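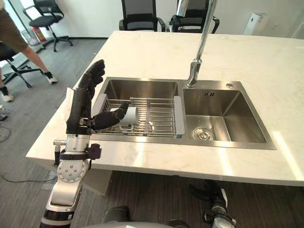 Section 4. Working at the Sink: Safe Practice for Kitchen Sessions

4.1 Before you begin

Welcome to the part of the guide that most people flip to first, and we can't blame you. Dishes are where a robot with hands starts to feel like good company. They are also where a lot of small rules meet in one place: people, countertops, crockery, cables, and plumbing, all within arm's reach. Please read the section through once before you try any of it, even if you have already run the tabletop exercises in Section 3 and feel pretty comfortable with them.

The practices below apply to any Miltholm two-arm unit fitted with the five-fingered hands, running the Mostance control software, and stationed at a counter or kitchen island. If your site has its own written rules and they are stricter than ours, follow yours. If they are looser, please follow ours until you have talked it over with your site lead.

You will need two people for every kitchen session. One is the operator, who runs the robot and does nothing else. The other is the spotter, who watches the robot, the floor, and anybody who wanders by, and who holds the stop pendant the whole time. It's fine to trade places between runs. It is not fine for one person to do both jobs, even for a quick try with one cup.

4.2 Preparing the floor

1. Walk all the way around the island or counter before the robot is powered. Look down as you go. You are looking for bags, bottles, loose tools, phone chargers, and anything else that could end up under a wheel or a foot.

2. Find every cable that crosses the floor and follow it from end to end. A thin black cable on gray carpet is very easy to lose track of once you are busy watching the hands. Route it along the base of the island where you can. Where it has to cross a walkway, put a cable cover over it.

3. Move office chairs back until they are outside the working area. Chairs on wheels drift, and people lean on them, and a chair that was well clear at the start of the morning can be quite a bit closer by lunch. Chairs tucked in along the far side of an island may stay there as long as no one is sitting in them and the arms can't reach the backrests.

4. Check that the fire extinguisher can be reached without moving any furniture. If a chair has been parked in front of it, roll the chair away and leave it away.

5. Mark the edge of the working area. Tape works well on hard floors. On carpet, the low-tack kind holds better than you would expect, though you'll want to press it down again every few days.

Note: Closed shoes are required for both the operator and the spotter. Sneakers are fine. Sandals and socks are not, and this goes for visitors too if they are going to step over the tape.

4.3 Preparing the sink

1. Turn the faucet fully off, and swing the spout clear of the basin you plan to work in if it will move. A tall spout sits right in the path of a hand that is lifting something up and across, and it does not take much of a bump to loosen one.

2. Decide which basin is the working basin and keep to it for the whole session. With a double sink we like to put the rack in one side and leave the other side empty, so that a dropped cup has somewhere sensible to go and the spotter can see right away where it went.

3. Dry both basins and the countertop with a towel. The hands supplied with this unit are not sealed against water. Dry practice comes first, and wet work is covered separately in Section 6.

4. Seat the dish rack so that both end supports are resting firmly. Push down on each end with your palm. If the rack rocks, take it out and turn it around, and if it still rocks, use a different rack.

5. Take away knives, peelers, graters, and glassware. Put them in a drawer or another room. Sliding them down to the other end of the counter doesn't count, as the second arm can reach farther than people tend to guess.

6. Look at the light. Polished stone and brushed steel can both throw a good deal of glare back at the head camera, and bright patches near the front edge of a pale countertop are a common trouble spot. Lower a blind or switch off the nearest lamp if the view on your screen looks washed out.

Caution: Never rest the forearm on the front edge of the countertop, either to park the robot or to take weight off a joint. The arm may pass over the edge on its way to the basin, and it should do so with clear space beneath it. Stone edges scratch the housing, and the housing can chip the stone.

4.4 The first contact exercise

The aim here is modest, and we would ask you to keep it that way. The robot brings one hand to one cup lying in the rack, touches it with the thumb, and comes away again. There is no lifting. You are learning how the hand behaves when it meets something light that is free to roll, and you are giving the spotter a chance to practice stopping it.

1. Choose a plain cup with no chips or cracks. Lay it on its side in the rack with the open end pointing away from the arm you are using.

2. Lower the arm you are not using until it hangs beside the body, beneath the countertop edge, and lock it there from the Mostance panel. Wait for the panel to confirm the lock. An idle arm that has not been locked is still a live arm and should be treated as one.

3. Set the hand speed limit to 60 and the arm approach to Slow. Leave both settings alone for the rest of this exercise, even when it starts to feel tedious.

4. Ask the spotter, out loud, if they are ready. Wait for a spoken answer. A nod is easy to miss when you are looking at a screen.

5. Bring the arm in over the front of the counter, keeping the wrist higher than the rim of the sink until the hand is fully over the basin.

6. Turn the hand so that the palm faces the rack. Keep the four fingers up and slightly curled, out of the way of the rods. Straight fingers can slip between the rods, and a finger caught in a rack is the most common repair we see from kitchen work.

7. Extend the thumb sideways and bring it to the side of the cup. Stop as soon as the contact light on the panel comes on. The tip should rest against the cup without pushing the cup along the rods.

8. Hold for 2 seconds, then draw the thumb back first and the arm second. Doing it in that order keeps the hand from dragging the cup along with it.

9. Have the spotter press stop on at least one of your runs, at a moment of their own choosing and without warning you. Reset the robot as described in Section 2 and carry on.

Note: If the cup rolls, let it roll. Please don't chase it with the hand, tempting as that is. Back the arm out, lock it, and have the spotter put the cup back.

Caution: No one reaches into the sink while either arm is unlocked. That includes straightening a cup, picking up a dropped one, and wiping away a drip. Lock both arms, say "locked" out loud, and then reach.

4.5 Where people should stand

The operator stands or sits where the screen and the working hand can both be seen without turning around. The spotter stands to the side, outside the tape, with a clear view of both arms. That last part deserves a little care, because a counter hides a great deal. If the spotter is on the far side of the island, the lower arm can't be seen at all, and the spotter needs to move.

Anyone who is only passing through should keep outside the tape and keep moving. People are curious and we love that they are, so feel free to invite them to watch, just from a proper spot. When someone does stop close by, the spotter calls "hold," the operator stops moving, and things start up again once the floor is clear. You may find yourselves doing this a lot on a busy day. It gets to be second nature.

Glass partitions can make a room seem more open than it is. If your kitchen area sits next to one, agree on which door people will come in by and have the spotter face it.

4.6 Ending the session

1. Draw both arms back to the body and lock them.

2. Check the fingertips, the thumb, and the fittings where the fingers meet the palm. Look for scuffs, looseness, and damp. Wipe with a dry cloth only.

3. Check the bolts around the circular joint plate on the forearm by eye. If one looks proud of the others, do not tighten it yourself. Make a note and call service.

4. Look over the cup, the rack, and the countertop edge. Throw away any cup with a fresh chip.

5. Power down, coil any cable you laid yourself, and put the chairs back where their owners like them.

6. Fill in the session log. Write down who operated, who spotted, every stop and the reason for it, and anything that surprised you. Small surprises are well worth writing down.

Note: Hands are due for inspection after 300 contact runs, whether or not anything seems to be wrong. The panel keeps the tally for you under Maintenance.

4.7 Questions and changes to this section

This section was revised on Tuesday, December 10, 2024, by Kamol Rattanakul and Atif Mughal. The earlier October text allowed a single person to run the contact exercise, and that allowance has been withdrawn. If you have a printed copy from before the change, please recycle it.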